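Ticket 600 — Scoreboard clock skips during girls' basketball games
Opened 19 Feb 2021
Product: Mumero scoreboard controller, main gym
Status: Waiting on customer

Hi again, it's me with the clock problem! We run a Mumero controller hooked up to the big Prolon board over the home bleachers, and last night it jumped from 19 seconds left in the third quarter straight to zero. Horn went off, both benches stood up, and the refs had to put time back on by hand. Same thing happened in the JV game, only there it lost 2 seconds and then carried on like nothing was wrong.

What I've tried so far: restarted the controller, swapped the cable for the spare, and moved the shot clock receiver to the other end of the scorer's table (that one was a guess). I also ran a full eight-minute quarter in an empty gym and it was perfect — of course it was. It only seems to act up when the shot clocks are running too.

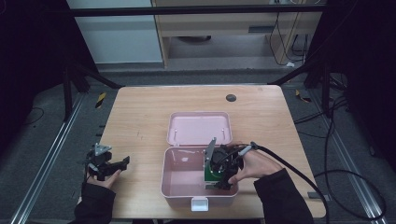 Reply from Prondico Support: Thanks for the details. Please check which radio channel the shot clocks are on. If they share one with the main board, a shot clock reset can be read as a game clock command. Set the shot clocks to channel 72 and run both together for a full quarter.

OK, checked, and they were both on the same channel! I've changed the shot clocks over and played two practice quarters with a reset every few seconds, no skips. We host Sveinbjörnsson Academy next and then districts in March, so please leave this open until I've seen it get through a real game.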